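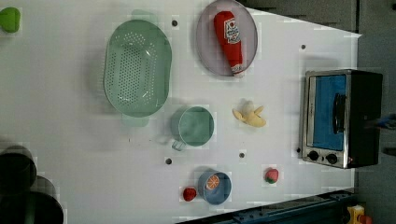

Wovthorpeの公開日に行ってきました(見学の記録)

十月に、Wovthorpeという町にあるLemaire研究所の公開日へ行きました。私は食品の包装機械を作る会社で働いていて、ロボットの学習は専門ではありません。日本語も母語ではないので、専門の言葉の訳が少しおかしいところがあるかもしれません。会社の同僚に読んでもらうために書き始めた文章ですが、長くなったので、ここにも載せておきます。

研究所は駅からバスで行きます。バス停の名前がFlurkdenで、研究所の名前とも町の名前とも違うため、私は一度乗り過ごしました。反対側のバスを待って戻り、受付に着いたときには午前の最初の説明がもう始まっていました。受付で名札をもらい、廊下の奥の部屋へ案内されました。途中の壁に古いポスターがたくさん貼ってあって、読みたかったのですが、案内の方の歩くのが速く、読めませんでした。

見学できる部屋は2つでした。一つ目の部屋では、ものをつかむ力を測る装置の説明がありました。こちらは私の仕事に近く、面白かったのですが、パンフレットに全部書いてありますので省きます。この記録では、二つ目の部屋で聞いた「Allgate」という方法のことを書きます。

Allgateは、研究所の人たちが自分たちの学習方法につけた名前です。ロボットの腕に台所の作業を教えるための方法で、中心にある考えは簡単です。人が腕を遠隔操作して、机の上でいろいろな作業を続けて行います。一つの作業が終わっても、ものを元の位置に戻しません。前の作業が終わった状態が、そのまま次の作業の始まりになります。長い記録がとれたら、後でそれを短い断片に切って、それぞれの断片に「何をしたか」を文で書きます。ロボットはその断片と文の組から学びます。

普通のやり方では、一回ごとに机をきれいに並べ直すそうです。並べ直しには人の時間がかかりますし、並べる人の癖も出ます。説明をしてくれた研究員の方は、「私たちは無意識に、つかみやすい向きに置いてしまいます」と話していました。この癖の話は、私にはとてもよく分かりました。包装機械の試験のときも、試験をする人が箱をまっすぐに置きすぎて、お客様の工場で初めて問題が見つかることがあるからです。

作業の場所は白い机です。その上に、薄い緑色の楕円形の水切りかご、丸い皿、おもちゃのケチャップのボトル、いちごなどが置かれていて、右側には小さいオーブントースターがあります。ボトルは皿の上に斜めに寝ています。ものとものの間は広くあいています。私はもっと混んだ台所を想像していたので、その点を質問しました。答えは、まず広い間隔で方法の良し悪しを比べて、混んだ配置はその後で調べる、というものでした。順番としては納得できます。

集めた断片の数は2878だと教えてもらいました。これを多いと思うか少ないと思うかは、人によって違うでしょう。私は、もっと大きい数を聞くつもりでいました。ただ、断片に切る前の記録は長くつながっているので、操作をする人は休みの時間を自分で決めなければならず、かなり疲れるそうです。交代の間隔についても聞きましたが、その日はまだ決まった規則がないとのことでした。

文を書く作業は、操作をした人とは別の人がします。ここが方法の二番目の大切な点だと思います。操作をした人は、自分が何をするつもりだったかを知っています。別の人は、記録に残っている動きだけを見て文を書きます。たとえば、操作した人が「皿の上に置くつもりで、手前に置いてしまった」場合、別の人は「皿の手前に置く」と書きます。失敗だった断片が、別の指示の成功した見本に変わるわけです。捨てるデータが減ります。 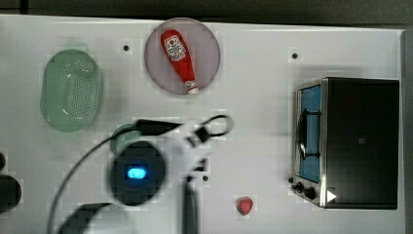

同じ断片に二人が違う文を書くことも、よくあるそうです。一人は「いちごを動かす」と書き、もう一人は「いちごをトースターから離す」と書きます。研究所では、このような違いを直さないで、両方を残しています。私は最初、それでは学習が混乱するのではないかと思いました。研究員の方の説明によると、混乱するのは二つの文が反対のことを言っている場合で、詳しさが違うだけなら、むしろ新しい言い方の指示に強くなるということでした。これが今年の一番大きな結果だそうです。一つの文だけを残したときと、全部の文を残したときを比べた表が壁に貼ってあり、全部残したほうが、知らない言い方の指示で成績がよくなっていました。知っている言い方の指示では、差はほとんどありませんでした。

評価のための指示は49種類あります。それぞれの指示を10回ずつ試します。成功か失敗かを決めるのは人で、その人は、どちらの方法で学習した腕が動いているかを知らされません。薬の試験のようだと私が言うと、同じ考え方だと言われました。ロボットの発表では、うまくいった映像だけを見ることが多いので、この決まりがあるのはよいことだと思います。

結果の表で、私がいちばん長く見ていたのは成績の悪い行でした。小さくて丸いものをつかむ指示が弱いです。いちごのおもちゃは小さく、指が少しずれると転がります。腕の手先が近づくと、上のカメラからはものが隠れてしまうことも理由の一つだろうと聞きました。もう一つの弱い行は、扉に関係する指示です。扉は動く道が決まっているので、つかむ位置がよくても、引く方向が少し違うと止まります。私の会社の機械にも扉を開ける部分がありますが、そこでは専用の部品を使っていて、一般的な手で開けようと考えたことはありませんでした。

並べ直さない方法の困る点も、隠さずに話してくれました。長く続けていると、ものがだんだん机の片側に集まってしまうことがあるそうです。操作する人が楽な場所を使うからです。そうなると、癖をなくすための方法なのに、別の癖が入ります。今は、偏りが大きくなったときに、操作する人の画面に「遠いほうへ動かす」という種類の指示を多めに出して、少しずつ広げています。この調整を自動にするのが次の仕事だと言っていました。私はこの話がいちばん気に入りました。問題の出方が、工場のラインで部品が片側に寄ってくるときとよく似ています。

腕の動きは、思ったよりゆっくりでした。近くで見ると、手先がものに近づく前に少し迷うように揺れることがあります。これは故障ではなく、学習した動きの候補がいくつかあるときに出る揺れだそうです。見学者の一人が、揺れを消す処理を入れないのかと聞きました。入れることはできるけれども、比べる実験の間は、方法の違いが見えなくなるので入れていない、という返事でした。

説明の後、希望する人は短い時間、遠隔操作を体験できました。私も並びました。腕を動かすこと自体は難しくありません。難しいのは、ものまでの高さを知ることです。私はおもちゃの上で指を早く閉じすぎて、二度、空気をつかみました。三度目にやっと持ち上げましたが、今度は置く場所を考えていなかったので、そのまま止まってしまい、後ろの人を待たせました。研究員の方は、初めての人の記録にも使い道があると慰めてくれました。体験の記録を学習に使うかどうかは聞きませんでした。

体験のあとは、質問の時間でした。部屋が小さいので、順番に短く聞くように言われました。私がノートに書き取ったものを、できるだけそのままの形で載せます。 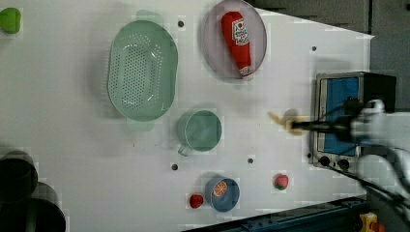 元に戻さずに作業を続けると、置き方が毎回違って、学習が難しくなりませんか。

最初の段階では難しくなります。データが少ないうちは、並べ直して集めたほうが成績は上です。断片が増えると差が小さくなり、見たことのない置き方から始める試験では、並べ直さないほうが上になります。私たちが知りたいのは後のほうの成績なので、この方法を選んでいます。

次の質問は、本物の食べ物で試さないのか、というものでした。研究員の方によれば、本物は一日の中でも柔らかさが変わり、同じ条件で比べることができないので、方法の比較にはおもちゃを使うそうです。食品の会社の人間としては少し残念ですが、比較が目的なら仕方がありません。

もう一人の方は、断片をどこで切るかを誰が決めるのかと聞きました。これは私も聞きたかったことです。手先が開いたときと閉じたときを機械が目印にして、最後の位置は文を書く人が直すそうです。直す量がどれくらいかについては、まだ数字を出していないとのことでした。私はここに人の時間がかなりかかるのではないかと疑っています。並べ直しの時間が減っても、切って文を書く時間が増えるなら、全体で得かどうかは計算してみないと分かりません。質問の時間が終わってしまったので、後でメールで聞くことにしました。

見学が終わったのは午後三時ごろです。出口の机に、方法をまとめた薄い冊子があったので、一冊もらいました。英語だけですが、図が多くて読みやすいです。評価の指示の一覧が最後に付いていて、これは会社でも参考になると思います。特に、同じ作業を違う言い方で頼む部分は、私たちの機械の操作画面の文を考えるときに使えそうです。

行く方への注意を少し書きます。二つ目の部屋は床に段差があり、案内の札が小さいので気をつけてください。機械のある場所では大きい荷物を持って入れません。受付で預けることができますが、冊子をもらいたい人は、手提げを一つ持っておくと便利です。昼の食事ができるところは近くにありません。帰りのバスは、行きと違う側のFlurkdenの停留所から出ます。

切る作業の時間についての返事が来たら、この下に書き足します。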